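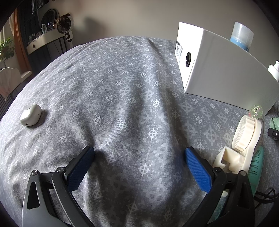
Minutes of the Gonedham house meeting, Tuesday evening, upstairs, taken by me again because I was the one holding the pen. We started late, as Gertraud Mayrhofer was still finishing her soup, and then we went straight to the matter of the spare room, where the sorting has been going on since the weekend. I'd like it on record that the bed is now the sorting table, gray cover and all, and that the pile by the big white cardboard box is the one we talked about for most of the evening (the sparkly green ball included, and I'll get to that). The rule from last time still stands: if it's on the bed, it hasn't been decided. If you want something back, come and say so before it goes in a bag!

Last month's minutes were read out, by me, too fast. Gertraud wanted one correction. She did not "agree to" paint the hallway, she "agreed to think about" painting the hallway, and she has been thinking about it. Corrected. Everyone else was happy with them or wasn't listening.

Spare room. The room has to be usable by the end of May, when my cousin comes to stay, and at the moment there is nowhere for a cousin to lie down. We agreed to do it in short goes of 30 minutes in the evenings, with a timer, because the last time we tried to give it a whole Saturday we found the old photo albums and that was the end of that. Two of us at a time, so there's always someone to argue with. I said I'd take the first go and Gertraud said she'd take the second if she could bring the radio up.

Chargers and cables. A long one, sorry. There's a black cable on the bed that hasn't been claimed, and I went around the table and still nobody put a hand up. We talked about whether to keep a cable drawer at all. I'm for it, Gertraud is against it, and she made the fair point that the existing drawer no longer opens all the way. What we settled on: each person gets one freezer bag with their name on it, and whatever doesn't fit in the bag goes to the repair café at Hollenstein. The little white earbud case is a separate thing. It goes on the shelf by the front door tonight so its owner sees it on the way out. (If it's still there at the next meeting I'm going to start using it myself, and I was told to write that down.)

Bottles. The bottles on the bed need somebody to read the labels, properly, with glasses on. There's a teal one, and one with a light-blue body standing up by the wall behind the box, and both of them have wandered between the bathroom and the spare room more than once. Gertraud will go through them. Anything nearly empty gets used up or rinsed out and recycled, anything worth keeping goes in the bathroom cabinet on the middle shelf, and the middle shelf will be cleared first so it has a chance. We then spent a good while on who emptied the top shelf in the winter and where all that went. No result. Moved on.

The box. We went back and forth on this more than it deserved. It has a printed label with a barcode on the end, and Gertraud's view is that a good strong box is always worth keeping, while my view is that we've got a whole closet of good strong boxes. We compromised: the box stays until the bags for Hollenstein are packed, it can be used for carrying them down if it turns out to be handy, and after that it gets flattened. I offered to do the flattening and was thanked warmly, I thought a bit too warmly.

The ball. The sparkly one, green, see-through with colored flecks in it. I'd put it down for the give-away bag and there was an immediate objection from the far end of the table. It's apparently good for the dog next door, good for visiting children and good for thinking. Fine! It stays, but it lives in the basket in the hallway and not on a bed, because I don't want my cousin rolling onto it at two in the morning.

The white roll in the cream plastic holder. We didn't get anywhere. It could go with the sewing things, it could go in the desk, and there was a third opinion that I didn't catch over the kettle. Left open. It can sit on the windowsill for now, and whoever uses it next gets to decide where it belongs. Same goes for the small mint-green thing next to it, which I've simply put down as "small mint-green thing, ask around."

Bed cover. Gertraud asked if the gray cover with the white diamond pattern could be washed before the visit, and yes, of course. It can't go in until everything is off it, so that's one more reason to get moving. She'd like it on the line and not in the dryer. I pointed out that it'll come out with creases either way and she said that's what irons are for. I didn't volunteer.

Shelving. I'd been over to Gosari to look at shelf units for the alcove and came back with a leaflet. The one with 4 shelves would fit, the taller one would block the light switch. We'll measure again first, because the last measurement was done with a dressmaker's tape and a lot of confidence. No buying anything until the next meeting.

Money. The jar has 1010 in it, counted out loud by two people, in coins mostly, so it looks like a fortune and feels like a brick. It was proposed that we put it toward the shelves. It was also proposed that we put it toward a nice dinner in Vulotham. I'm recording both, and I'm recording that the dinner got the louder support.

Any other business. The bathroom window sticks again. Whoever borrowed the good scissors, please bring them back, they're needed for the labels on the bags. Gertraud would like us to stop leaving mugs on the stairs, and we all looked at our feet.

To do before next time:
Me: first evening go, freezer bags and a marker, earbud case to the front door shelf, box flattened once the bags are down.
Gertraud: second evening go, the bottles, the middle shelf, hallway paint (thinking about it).
Everybody: look at the black cable and own up.
Whoever is tallest: window.

Next meeting same time, same kitchen, and I'd love it if somebody else took the notes. We finished when the soup pot needed the table.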